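Do old apples really taste better?

Every September the same article comes round again. It tells me the supermarket apple is a sad, watery thing bred to survive a truck, and that somewhere up a dirt road there is an old variety with a funny name that will remind me what fruit used to be. I have read it in magazines, in the free paper at the dentist, and last fall on a laminated card stuck in a crate at the Doolan market. I used to nod along. I am less sure now.

What set me off was a box. My brother-in-law gave us a season's worth of apples from an orchard called Trelusska, which sends out a mixed box of old varieties every other week with a sheet of paper telling you what you're about to taste. I don't want to sound ungrateful. It was a generous present and we ate nearly all of it. But I'm the kind of person who reads the sheet after tasting, and once you start doing it in that order the whole business looks different.

The first box had a variety called Grallach in it. I thought it was fine. Fairly sour, thick skin, a little dry toward the core. Then I read the sheet and learned I had been eating "pear drops, wet slate and a long walnut finish." I ate another one slowly, looking for the walnut. I would say I found a small amount of walnut. I would also say that if the sheet had promised me toast I'd have found toast. 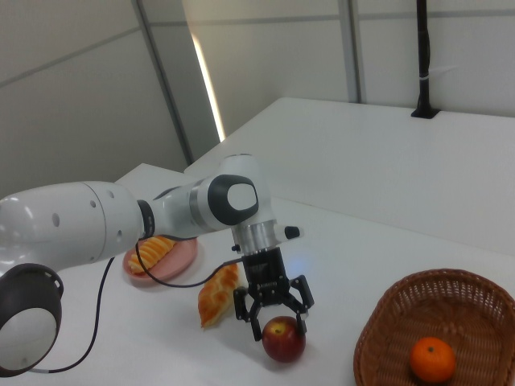

Red apple, white table.

The skin problem

Color is where the argument usually starts. Red apples are supposed to be the villains, picked over the years for looking good on a shelf while the flavor drained out the back. There's some truth in it. Growers do pick out redder sports of the same tree, and buyers do reach for the redder fruit, and I remember the big dark red ones in my school lunches that tasted like damp cardboard with a waxed coat.

But people take that one case and stretch it over every red apple there is. Plenty of the old ones were red too. I had a russet from Trelusska, brown and rough as a potato, the very picture of an honest apple, and it was mealy and tasted of nothing. My wife had the other half and said it was "interesting," which is what she says about my shirts. Meanwhile the bright red bag from the discount store that same week was crisp and sweet and gone by Wednesday. Judging by skin is still judging by skin, even when you've switched to liking the ugly ones.

Who did the picking?

The claim I have most trouble with is that the old varieties must be good or they wouldn't have lasted. The leaflet says the orchard's founder tracked down cuttings from old farms and that each one had been kept "for its eating." Had it? An apple tree can be kept for cider. It can be kept for pigs. It can be kept for the reason that it's already there and cutting it down is a day's work. My grandparents had a tree by the propane tank that everybody agreed was terrible, and it stood for my whole childhood. If someone had come by with a notebook, that tree would be in a box today with a paragraph about wet slate.

I put this to Beatrice Sang, who has grown fruit a good deal longer than I've been complaining about it, and she half agreed. Her view is that many old kinds were cooking apples, or keepers, sour as a battery in October and pretty nice by February, and that people now eat them at the wrong time in the wrong way and then feel obliged to be impressed. "You wouldn't bite a lemon and call it heritage," she said. She does grow several of them. She makes applesauce with most of them.

She also told me I was being unfair to the growers, and I'll pass that along. A small orchard can't compete on price, so it has to have a story, and a story is cheaper than a cold store.

The cold store

Which brings me to the other half of the article, the scary half, where you learn that the apple you bought in spring was picked the autumn before and has been sitting in a sealed room with the oxygen turned down. This is always written as if you'd caught somebody. But storing apples is the oldest thing anyone does with apples. People wrapped them in paper and put them in the attic. They went soft and smelled of attic. The sealed room does the same job and does it better, and I can't work out what I'm meant to be upset about.

The better complaint is that a stored apple can be crisp and still a bit blank, all texture and no smell. I think that's fair. I've noticed it myself in May. I've also noticed it in a "fresh picked" apple from a roadside stand that had been in a hot truck since who knows when. When you taste a dull apple, you don't know which part of its life made it dull, and neither does the guy writing the card.

A friend talked me into trying Reta, a phone app where you log what fruit you ate and give it a score. I lasted 36 entries. Looking back over them, the thing that lines up best with a high score isn't the variety or where I bought it. It's whether I was hungry. There's one apple in there rated far above all the rest and the note just says "after raking."

I know that isn't science. But I don't see much science on the other side either. The app's own front page says it has more than 1000 varieties in its list, and the list is good for looking up names, and that's all I got out of it.

My kitchen test, such as it was

On a Saturday I tried to do it properly. I peeled everything so nobody could go by the skin, cut it into slices, and made my neighbor Bautista Durán sit facing the window. There were 6 kinds, half from the box and half from the store. He's a picky eater with firm views on apples and he had told me beforehand that he could spot a supermarket apple "with a head cold."

He put a store apple first and Trelusska's pride in last place. Then he put another Trelusska one second, and said it was a great apple, and it was. I'd have put it first. So there's your result, and make of it what you like. I'd let the slices sit too long and they had browned unevenly, and I'm fairly sure he could tell which was which by feel on at least one of them. He wants a rematch with better lighting.

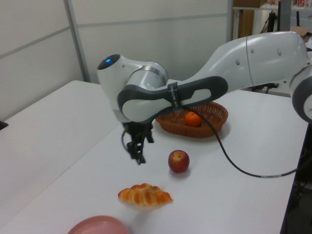 What I buy now

I didn't renew the box. I did go back to the Doolan market and buy a bag of the one Bautista and I both liked, on its own, without the leaflet. It cost 2 dollars more than the bag at the store. For that apple, in the weeks when it's good, I think it's worth it. By Thanksgiving it wasn't, and I stopped.

The rest of the year I get whatever is hard and heavy for its size. I give it a sniff at the stem end if no one's looking - if it smells like apple, it often tastes like apple. I keep them in the fridge, in the drawer, away from the carrots (Beatrice says apples turn carrots bitter, and I've never tested it, so add that to the list of things I repeat). I ignore the word "heirloom" and I ignore the word "crisp" too, since every apple sold in this country is now apparently crisp.

If you have an old variety you swear by, tell me what it's called in the comments and tell me when you eat it. Month, raw or cooked, straight off the tree or out of the cellar. I'll try any of them that I can get my hands on. Please leave out the walnuts.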